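Housekeeping and Rooms Operations
Unit 6 handout: Glass, mirrors and hard water

Print this page | E-mail this page

Read this before the February practical. It covers water hardness, what it does to glass, and how guest bathrooms should be planned into a room attendant's shift. Chemical safety was covered in Unit 4 and is not repeated.

1. Hard water

Water picks up calcium and magnesium as it moves through rock. When a drop dries on a surface, the water leaves and the minerals stay. One drop leaves a faint ring. Many drops, dried in the same place over weeks, leave a crust that ordinary glass cleaner will not lift.

Hardness is usually given in milligrams per liter of calcium carbonate. Anything over 180 is classed as very hard. The supply at the Garkley training hotel tested at 352, so expect to see scale on faucets, shower screens and the lower part of any mirror set close to a basin. Jedidell, our second placement site, has softened water on the guest floors only. The staff washrooms there are on the untreated supply.

2. Removing water before it dries

Most scale can be prevented by taking the water off the glass while it is still liquid. A squeegee does this faster than a cloth and leaves less lint. Keep the rubber clean and replace it when the edge is nicked. A nick leaves a line of water on every pass.

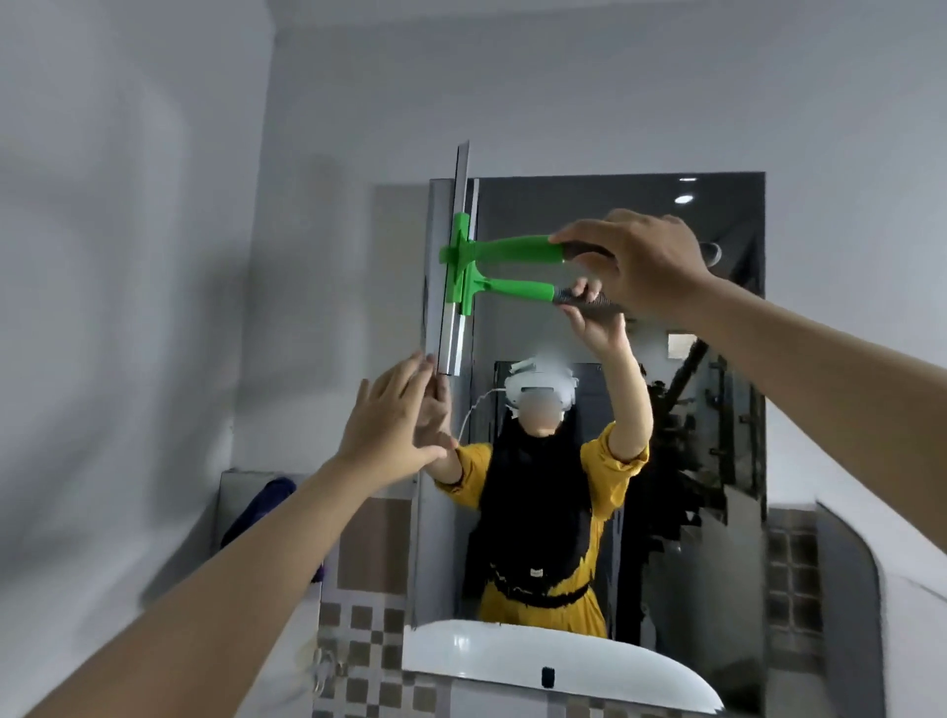
Fig. 6.1. Squeegee blade upright against a washbasin mirror.

Overlap each pass by a couple of inches and wipe the rubber between passes. On large shower screens, work from the top down. On small mirrors the direction matters less, but finish at an edge where the water can be caught.

Scale that has already formed needs a mild acid. Use the citric acid product on the cart, leave it for the time on the label, and rinse. Do not use it on marble, limestone or terrazzo, and watch for drips onto stone counters. Keep acid away from the edges of mirrors as well. It can creep behind the glass and attack the silvering, and the black spots that result are permanent.

3. Cloths

A cloth is used for the final wipe and for corners the blade cannot reach. Fold it so there are several clean faces and turn to a new one as each gets damp. Fabric softener coats the fibers and causes smears, so glass cloths are washed separately. 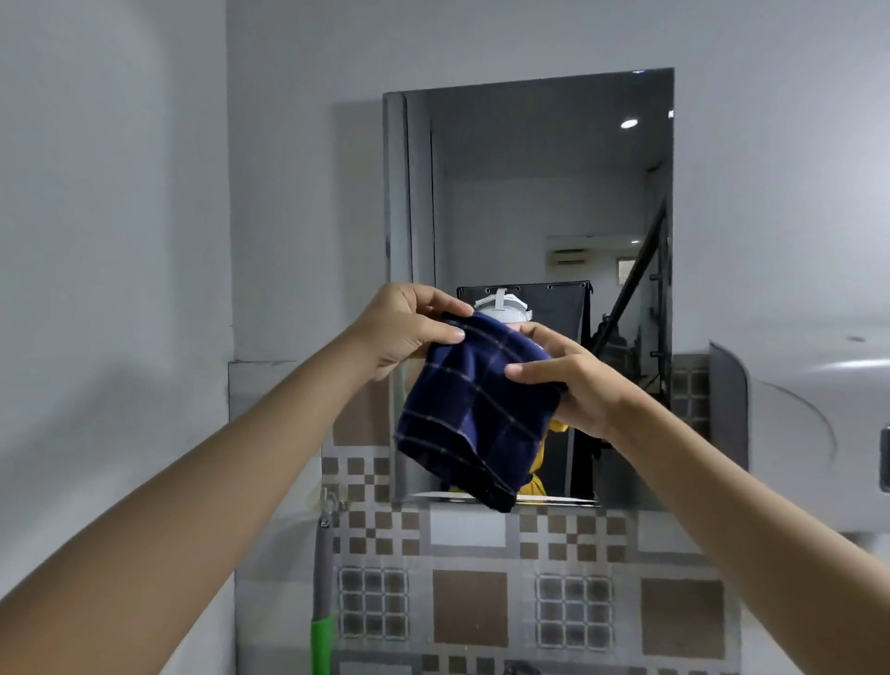
Photo: Plovcombe course archive

Guest towels are never used for cleaning, even when they are on their way to the laundry. Inspectors mark this as a fail at both placement sites.

4. Planning the work

The Snorradóttir log sheet is used at both sites. It records linen, bathroom and floor tasks separately for each room. Last season's totals for Garkley were:

Bathrooms serviced: 3,602
Of these, stayover rooms: 1,851
Glass cloths laundered: 2,989

Stayover bathrooms take less time than checkouts but are harder to plan – the guest may be in the room, or may have covered the counter with belongings. Move as little as possible and put it back where it was.

5. For the practical

Bring a completed log sheet and your Unit 4 safety card. Review the dilution table on the back of the Unit 5 handout. You will be asked to service one checkout bathroom from start to finish and to write a short note on any scale found, with the product you chose and why.

Print this page | E-mail this page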